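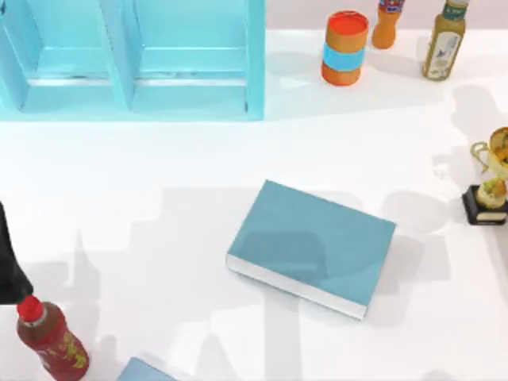 Re: Stulora cell, gripper offset after the update

On January 16, 2020, Junhao Yin wrote:
> I've moved the left gripper offset by 24 and run 3000 resets overnight in the simulated cell. 2690 finished clean. I think we can call the table layout fixed and copy it to Meltska.

Junhao, I'd hold off. A clean reset means the arm went home without a fault. It says nothing about where the fingers were when they closed, and the offset is the very thing you changed. Did you log the finger position at close, or only the exit code?

I'm also not keen on judging it from the overhead view. A finger over a red cap looks lined up from there whatever its height. The low view is fussier, and it's the one I'd use for the trophy, with those looped handles to catch on.
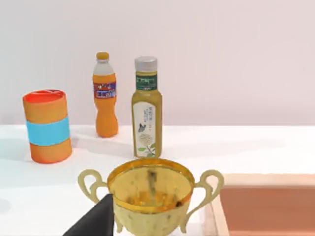 Low view, left side of the cup, finger tip close to the handle.

Before anything goes to Meltska, please put the old offset back and run the same seeds. If the old value does just as well, the change did nothing and we still have the fault Thu Đỗ reported in July – the one we closed without finding a cause.

And can someone tell me who edited the joint limits file? My copy and the one on Serkstead differ at line 82.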